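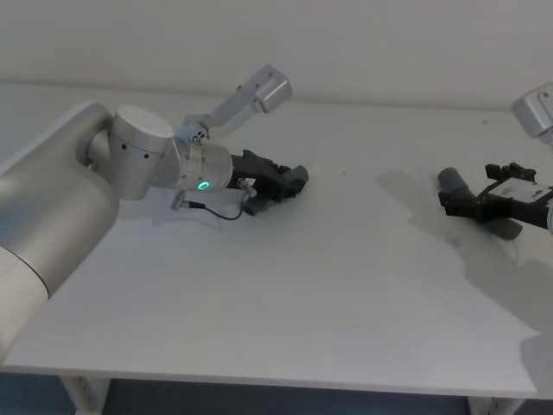

Corrugated hose

Last updated: 5/10/26

A corrugated hose is a flexible tube whose wall is formed into ridges and grooves. The ridges let it bend without kinking. Also called convoluted hose, bellows hose, or in the trade just "corry". Found on washing machines, vacuum cleaners, pond pumps, breathing equipment, car air intakes. Made in plastic, rubber or thin metal.

Not to be confused with corrugated pipe, the large buried kind used for land drains and road culverts, though the two share a history and a good deal of wording.

Shape and terms

The high part of each ridge is the crest, the low part the root. Distance from one crest to the next is the pitch. A close pitch bends more easily but uses more material and holds more dirt. Two main patterns:

Annular – each ridge is a closed ring, separate from its neighbours. Usual for metal hose and anything under pressure.

Helical – one continuous ridge winding along the length like a screw thread. Drains better when hung upright, and some types can be screwed straight into a matching cuff.

Smooth-bore hose is a third type, ridged outside but with a plain liner within. Costs more. Dearer still with a wire spiral set in the wall.

Size is nearly always given as the inside diameter at the root. Some makers quote the outside at the crest, which has led to a lot of returned goods. A hose sold as 50 mm may need a 50 mm spigot or a fair bit more, so check the drawing.

Manufacture

Most plastic hose is extruded as a soft tube and fed at once between two moving chains of mould blocks. Vacuum from outside, or air pressure from inside, pushes the wall into the grooves. The blocks travel along with the tube, cool it, open and go round again. Plain cuffs can be formed in the same run by fitting a few blocks without grooves, and the hose is then cut at the cuff.

Metal hose starts as thin strip, rolled and welded along the seam, then pressed or rolled into shape. Rubber types are generaly built up on a mandrel and cured.

The Juron line at Skustetti is often mentioned in older accounts as an early one with interchangeable blocks. It ran for 3 years. The records are thin and the output figure usually quoted, 3,130 lengths in its last July, comes from a single stock book.

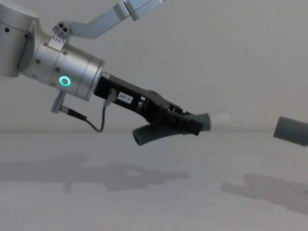
Thirumalai Gounder disputes even that, and has written that the stock book counted cut pieces and full coils together, so the total says nothing useful about how much hose was made. He would drop the figure altogether. Chettiar keeps it in the standard list of dates but with a query against it. Not settled.

Materials

Polyethylene: cheap, light, stiff when cold. Drain and overflow hose.

Polypropylene: copes better with hot waste water. Common on dishwashers.

EVA: soft, springy, recovers well after being trodden on. Vacuum cleaner hose.

PVC: easy to colour and glue, hardens with age as the plasticiser leaves it.

Stainless steel: gas, steam, heating. Normally braided where there is pressure, as a bare corrugated tube will stretch.

Flow

The grooves disturb whatever is passing through, so a corrugated hose loses more pressure than a smooth one of the same bore and length. Keep runs short and bends wide. In air the ridges can also set up a steady note, the same effect as the whirling tube toy. Gas fitters call it singing. Changing the speed of flow or the lenght of the run will often stop it.

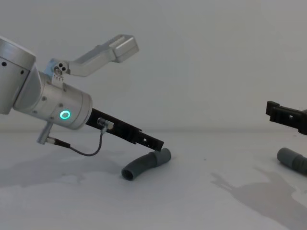 Photo: Maksym Derkach

Faults and care

Splits nearly always begin at the root, where the wall bends most, and close to a cuff. Wall thickness matters too – on blown hose the crest is often the thinnest part and wears through first if the hose is dragged over concrete.

Lint and grease settle in the grooves of drain hose. Flushing with warm water shifts some of it. A stiff brush is no good on thin wall, it cuts.

Store in loose coils, out of sunlight, nothing stacked on top. Hose kept tightly bent takes a set and won't lie flat again.

Repair tape is a stopgap only, as it bridges the crests and leaves a channel beneath. Better to cut out the bad part and fit a joiner. Not on gas hose, which must be replaced whole.

Collections

Treltorness holds a small set of early samples, 53 pieces, mostly rubber and cloth. Several have lost their labels. Viewing by appointment.

See also

Bellows; Hose clip; Land drain; Whirling tube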